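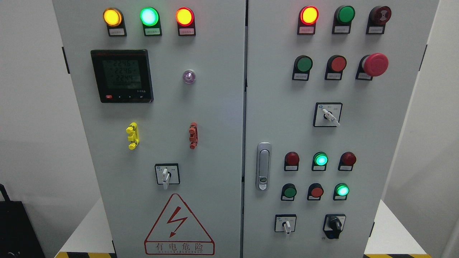
Electricity is a way of moving energy from one place to another. It starts at a power station, travels along wires, and ends up in lamps, ovens, and washing machines. Big buildings use a lot of it, so they have control cabinets where people can check it and switch things on and off. The cabinet on the left has a meter showing 224.6, 224.6, and 224.9. Those numbers look like volts. A volt is a unit for measuring the push that makes electricity move through a wire.

What is moving in the wire?

Metal is made of atoms, and atoms have tiny parts called electrons. In a metal such as copper, some electrons can drift from one atom to the next. When something pushes them all, we call the movement a current.

The electrons themselves are slow. A snail could beat them. The push travels very fast, though, and that is why a lamp lights up as soon as you press the switch. Think of a garden hose that is already full of water. Turn on the tap and water comes out of the far end right away.

Where does the push come from?

Most power stations have a generator, a machine that spins magnets near coils of wire. Steam, wind, or falling water can do the spinning. At Trullatbridge the river does it. Water drops 30 meters down a pipe and turns 3 big wheels.

Helge Tveit has worked there for 17 years. October is his busiest month, when leaves float down and have to be raked off the metal screens. 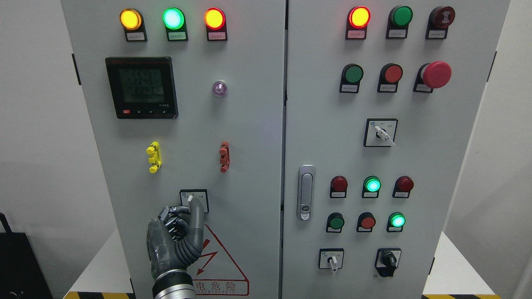 Why are there three wires?

Look up at a line of tall pylons and you will often see wires in groups of three. Each one carries its own push, and the three pushes take turns, like three people pedaling one bike. Each wire is called a phase. Large motors run smoothly this way. The line from Trullatbridge to Fusthorpe works like this and serves 3,000 homes.

Staying safe

Never open an electrical cabinet or climb a fence around one. Keep kites away from overhead wires. Don't touch a plug with wet hands — water and electricity are dangerous together. If you see a broken wire on the ground, stay far back and tell an adult.
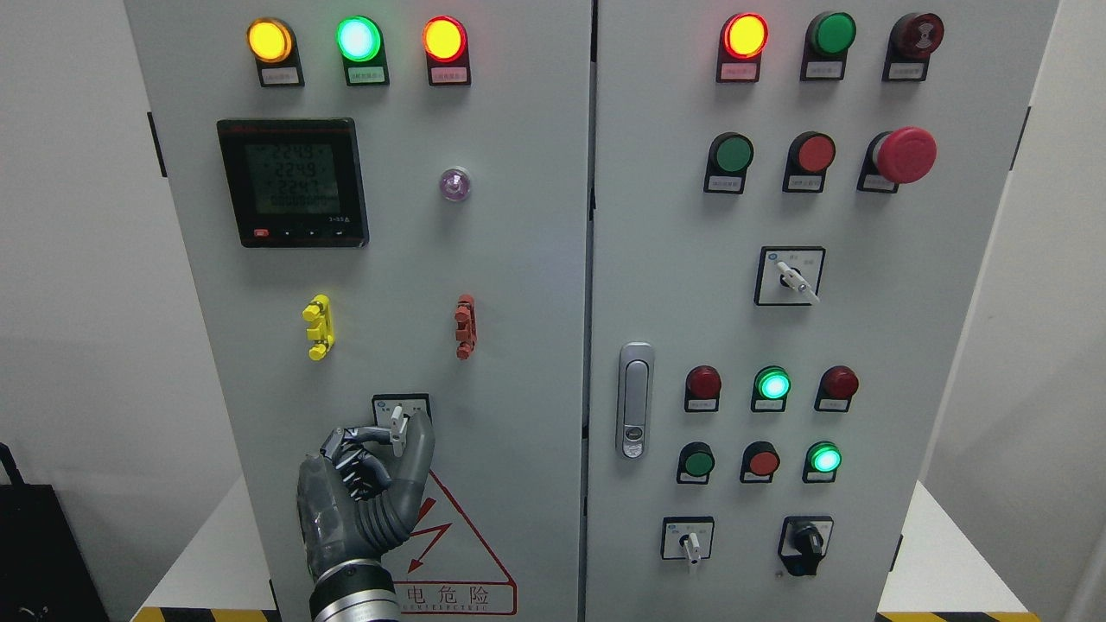 Words to know

Current: the flow of electricity through a wire.
Generator: a machine that turns movement into electricity.
Phase: one of the three pushes in a large supply.
Volt: a unit for measuring electrical push.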